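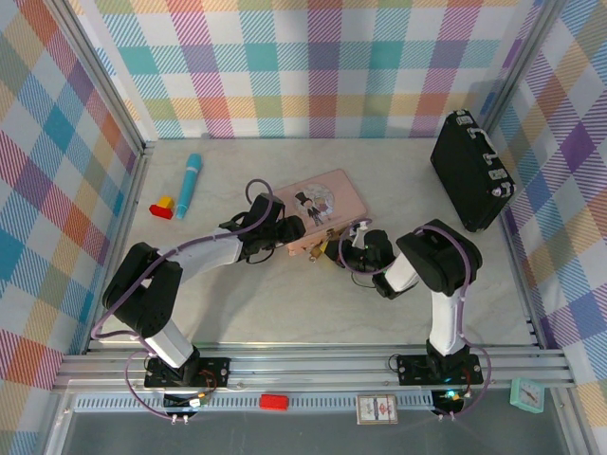
Pink children's suitcase on the marbled tabletop, plaid on three sides.

Coralie Quinlan
May 29, 2025
Print | E-mail this thread

I have been promising a thread on packing a kid's suitcase ever since we booked Tostmont for August, so get comfortable, because I have opinions and a big cup of tea!

First thing: put it up on a table. I packed on the floor for years (my poor knees) and a table is so much kinder. You can walk up to it, fuss a little, walk away, come back with the socks you forgot.

Then let your kid choose, within reason. Mine wanted every single stuffed animal to come along, and we settled on two, plus the rabbit, who apparently doesn't count as a stuffed animal.

Pajamas go in last so they come out first. My mother taught me that one and I've never improved on it. If you get in at bedtime you will bless her name, I promise.

Several of you asked about the plaid. I love it beyond all sense! Teal, purple, yellow, a good strong magenta, and I think pink looks wonderful against it. My sister says it makes her eyes buzz, but she also painted her whole house beige, so.
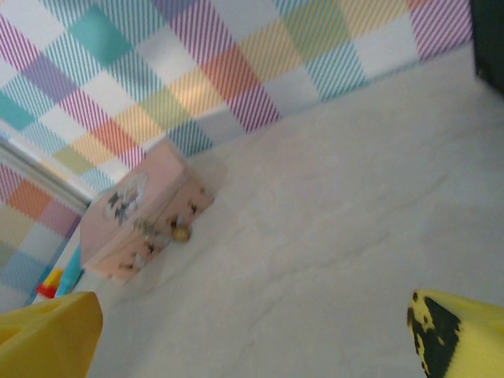

Little pink box, close to the plaid.

Small treasures are their own problem. Hair clips, a ring from a gumball machine, one very important pebble... they sink to the bottom of a suitcase and you're on your hands and knees in a rental shaking out underwear. I like a little box for all that, and I'd tuck it in a corner with a T-shirt on either side.

It's 754 miles to Tostmont, by the way, with an overnight in Jadden, so I'm also doing a separate bag for the car. Snacks, wipes, a sweatshirt, the good crayons. I'll post that list once I've stopped changing it (give me a few days!).

If your kids have a packing trick, tell me below. I read every one, even when I'm slow to answer.

We use cookies to remember your settings. Accept | Manage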